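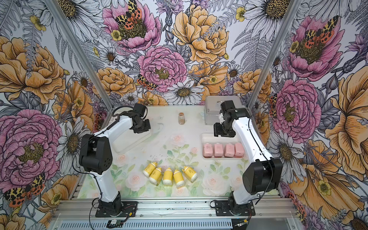
Page last changed: January 7, 2019

Table and small container inspection, packing room, Plirholm
Checklist with comments. Completed by: Markos Giannakopoulos

1. Table covering
1.1 Covering lies flat, no lifted seams or folds: Pass
1.2 Covering free of cuts: Pass
1.3 Covering clean: Comment
Faint smudges and scuff marks across the rose print. Wipe with the neutral cleaner and re-inspect. Marks that remain after two cleanings are to be entered as wear. Replacement covering is ordered from Tsakiris, minimum width 800 mm.

2. Yellow bottles
2.1 Caps fitted: Pass
2.2 Labels present: Pass
2.3 Storage position: Comment
Bottles laid on their sides near the front of the table, caps towards the front rail. Permitted during sorting only. For storage they are to stand upright in the rack, labels outward. A bottle on its side can roll, and a weeping cap is not noticed until the covering is stained. Check each cap by hand before standing the bottle up.
2.4 Label text legible at arm's length: Comment
Print is small. Write the batch number on the shelf card as well.

3. White tray and pink containers
3.1 Tray sits fully on the table: Pass
3.2 Containers in a single row, none stacked: Pass
3.3 Load spread over tray: Comment
All four containers are along the front edge and the back half of the tray is empty. Move two to the back before the tray is lifted.
3.4 Tray rim checked for cracks: Pass

4. Glass
4.1 Jar has its lid on: Pass
4.2 Jar free of chips at rim and base: Not checked
Lid was not removed. To be done at the April inspection.
4.3 Glass kept apart from other items: Pass
Jar is at the back centre. Keep it there while the bottles are being handled.

5. Surroundings
5.1 Front rail free of sharp edges: Pass
5.2 Floor clear in front of table: Pass
5.3 Spill kit within reach: Fail
Kit found on shelf 8 in the Hirkow store. Return to wall hook, tag 43.

Open items: 1.3, 2.3, 2.4, 3.3, 4.2, 5.3
Copy to: Prerkirville office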